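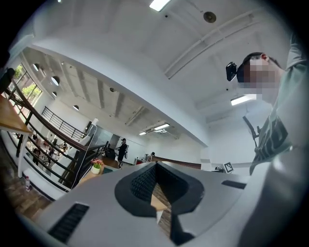 Dimlow staircase handrail kit, reviewed May 18, 2019

I love this thing! We put the Dimlow kit in on our stairs last July – wooden handrail, black metal balusters – and I still run my hand along it every time I go up. The timber is smooth and really nice to hold, and the black metal stops it looking like something from a country pub.

Fitting took two of us a weekend. The balusters come in packs of 19, so we had to order a second lot and ended up with spares (Imby took the unopened bits back, no fuss). The instructions are only 4 pages and a bit light on how to handle the angle at the bottom, so measure that twice.

One grumble: the end caps scratch easily. I touched ours up with a paint pen and you'd never know. About $200 dearer than the Valtik one, and I'd buy it again tomorrow.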